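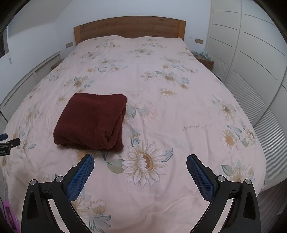 4. Making up the bed and setting out towels

This part of the Illell house guide takes you from a stripped mattress to a bed with a folded towel on it, ready for whoever arrives next. It's my favorite job in the whole changeover (a freshly made double bed changes a room like nothing else!), and once you've done a few you'll have your own rhythm.

Before you start

Strip the bed completely and take the used linen down to the Seixas bags in the hallway. Open the window. Wash your hands, particularly if you've just done the bathroom.

You need a fitted sheet, a duvet, a printed duvet cover, two pillowcases and one bath towel per guest. Covers are on the middle shelf, folded with the print facing in. Our duvets measure 200 cm across.

4.1 Covering the duvet

1. Put on the fitted sheet, far corners first, then smooth it toward you.

2. Put the pillows in their cases and lay them flat at the head for now.

3. Turn the duvet cover inside out and spread it over the mattress with the opening at the foot.

4. Reach inside, take hold of the two far corners, and grab the duvet corners through the fabric.

5. Lift and shake! Let the cover fall down over your arms and keep shaking until it reaches the foot. If you're short, like me, stand on the floor at the foot of the bed and let the weight do the work.

6. Check all four corners with your fingers, then fasten the opening.

Caution: Do not stand on the mattress or the bed frame to shake the duvet.

4.2 Laying it flat

1. Take the pillows off and put them on a clean chair. They go back in 4.4.

2. Pull the duvet all the way up to the headboard. No folded-down band at the top on the floral beds, as it hides too much of the flowers.

3. Walk from one side to the other and even up the drop, so the cover hangs down over both sides of the mattress.

4. Sweep your forearm from the middle outward. A few soft wrinkles are fine, and cotton that has been slept under and washed many times will always have some.

Note: Some of our printed covers have writing on them. Look for it before you fasten anything, and check which way up it reads from the foot of the bed. Either way is fine for the big daisy patterns, but both beds in a twin room must match.

4.3 Folding the towel

1. Lay the towel out flat and bring the long edges in to the middle.

2. Fold in half lengthwise, then fold the short end over twice.

3. Turn it so the rounded fold faces the door, and pat it down lightly. Plush towels look best with a bit of height left in them.

4. Set it on the duvet near the middle. Dark red on pale pink is a lovely pairing, so please use the maroon towels here and save the white ones for the blue room.

Caution: Wash dark red towels separately for the first few washes. Never leave a damp one on a pale cover.

4.4 Finishing

1. Stand the pillows against the headboard.

2. Wipe the top edge of the headboard with a dry cloth, along the grain. No spray on the wood.

3. Close the window and tick the room off on the hallway sheet.

Missing a cover or short on towels? Leave a note for Laurinda Moreira before noon on Wednesday and she'll add it to the linen order.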